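Week 5: Where the Leap Day Comes From
Notes by Randa Rizk

Welcome back! Last week we got as far as the Moon, and tonight we finally get to the Sun, my favorite part of the whole course. Bring your shadow stick drawings if you have them.

Start with the awkward fact. The Earth does not go around the Sun in a whole number of days. It takes 365 days plus a bit less than a quarter of a day, and every calendar maker in history has had to decide what to do with that leftover piece. The Egyptians mostly let it slide, so their new year drifted slowly through the seasons (think of harvest festivals creeping into flood time!). Julius Caesar's reform tucked the quarters together into one extra day every fourth year, giving a year of 366 days.

That was very good, but a little too generous. The error comes to a full day in well over a century, and by the 1500s the spring equinox had slid far enough to bother the people working out the date of Easter. The Gregorian fix drops the leap day in century years unless they divide evenly by 400. So 1900 had none, and 2000 did.

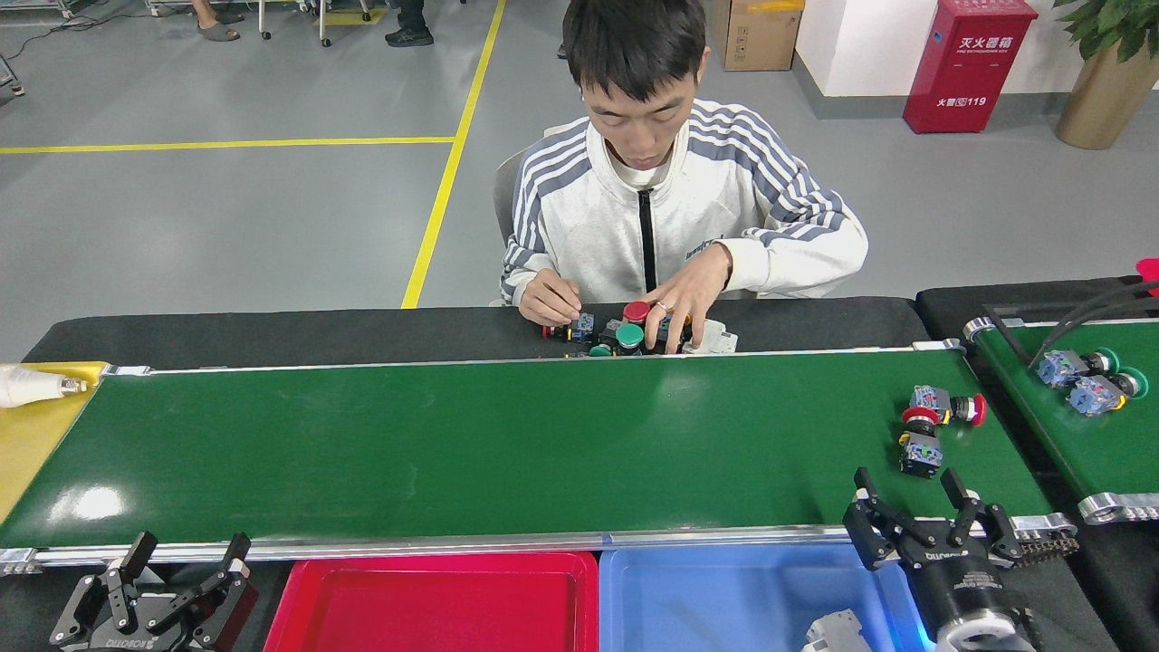
CALENDARS AND WORKING LIFE

Once people are paid by the day or the month, the shape of the year matters a lot. When Britain switched in 1752, it skipped eleven dates in September, and rents and wages had to be sorted out around the gap. Russia held on to the old style until 1918, and its "October" Revolution falls in November on our calendar. I love that one!

For next time
Read chapter 2 and do problem 5. Work out which century years between 1600 and 2400 are leap years, then try the same list under Caesar's rule and compare. We'll look at December solstice dates after that.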